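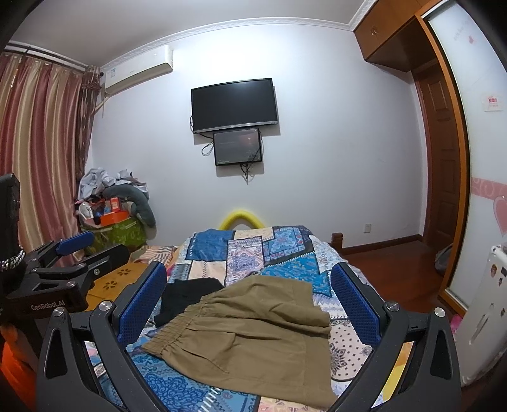 4. Setting up the opening line checker

The Tutov writing desk will offer to score your first line out of 100. Treat the score as a guess. It was tuned on 1,964 opening lines from magazine fiction, and it has firm views about weather, dreams and alarm clocks that you may not share.

4.1 Paste your draft into the left pane. Plain text only. Anything copied from a word processor tends to bring curly quotes with it, and the checker reads those as dialogue.

4.2 Open Settings, then Openings, and choose a form: story, essay, memoir or report. The default is story. An essay scored as a story will be told it lacks a character.

4.3 Set the line limit. The program suggests 132 characters and gives no grounds for it. If your sentence needs more room, raise the limit before you start cutting words.

4.4 Press Check. Wait for the bar to finish. Pressing twice runs it twice, and the two scores won't always match.

Note: We ran one unchanged sentence through on two mornings and got 84 the first time and a good deal less the second. The Andholm update was supposed to fix this. It may have.

4.5 Read the comments under the score. "Weak verb" is sometimes worth a look. "Low intrigue" appears on nearly everything and can be switched off under Comments.

4.6 To keep your own wording, click Lock Line. The padlock should turn grey.

Caution: Auto Improve replaces your sentence without saving the old one. Undo works only until you close the pane. Copy the draft somewhere else first, whatever the pop-up tells you about backups.

4.7 Choose Export. The Tudport format keeps comments in the margin, and the Stefanou format drops them.

Note: Kosmas Michailidis, who edited this section, leaves the checker off and reads his openings aloud to a colleague. Set Checker to Manual if you'd like to do the same.

For scoring endings, see section 5. The same doubts apply.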